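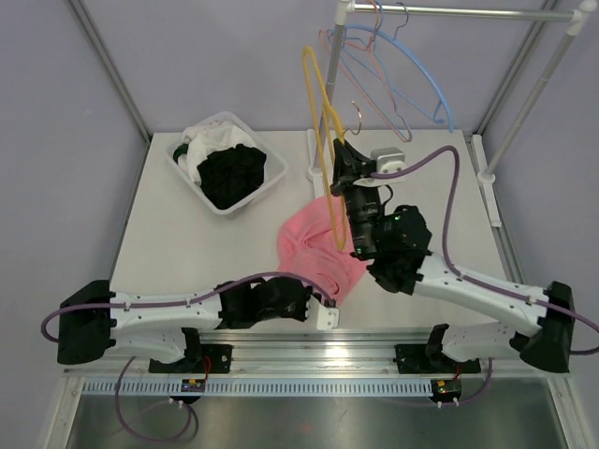
4.2 Segment reporting and the quarterly loss

Mostyn, a mid-sized maker of household electronics, is the clearest case in our sample of a firm whose headline and footnotes appear to have been drafted in different buildings. Group operating profit rose in both years under study, and the accompanying releases say so in the first line. The handset division, which lost money in all but 2 of the 18 quarters we coded, is first mentioned on average about 300 words later, usually in the company of the word "headwinds".

We coded each release for the position, length and tone of its first reference to a loss-making segment (Figure 3). Pastine, the smallest firm by revenue, reported its losses most plainly – possibly for want of a communications department.

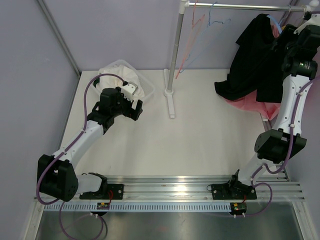 Fisar followed the opposite practice. Its display unit was folded into "Other" in August, a category that had until then consisted of licensing income and a car park, and its losses ceased to be visible as a separate line. Analysts' notes took a further two quarters to remark on the change.

Figure 3. Position of first loss disclosure, in words from headline, by firm. Releases shorter than 200 words are excluded. Flovuvov is omitted, having never disclosed one.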